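Simel – Wäsche falten, README

Stand 18 December 2020, Fragen an Karlijn Dewulf

Inhalt: 112 Durchgänge, Shirts und andere Oberteile, gefaltet auf dem Bett. Unterlage meist Bambusmatte, kein Tisch.
Ordner: einer pro Durchgang. Notizen in notiz.txt, teils noch leer – kommt nach.
Ablauf: Teil flach hinlegen, Ärmel rein, falten, auf den Stapel. Reihenfolge egal.
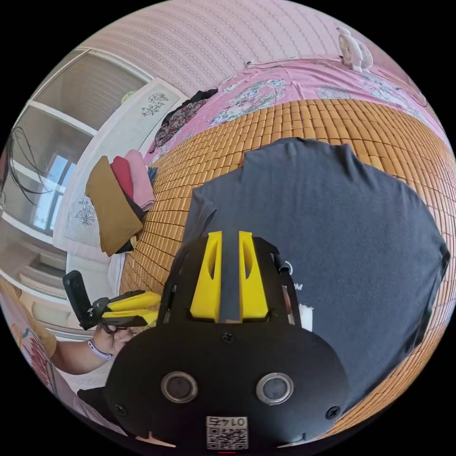 Dunkle Teile bitte getrent auswerten, Durchgang 45 bis 70 nochmal prüfen. Socken fehlen komplett, evtl. im Juli.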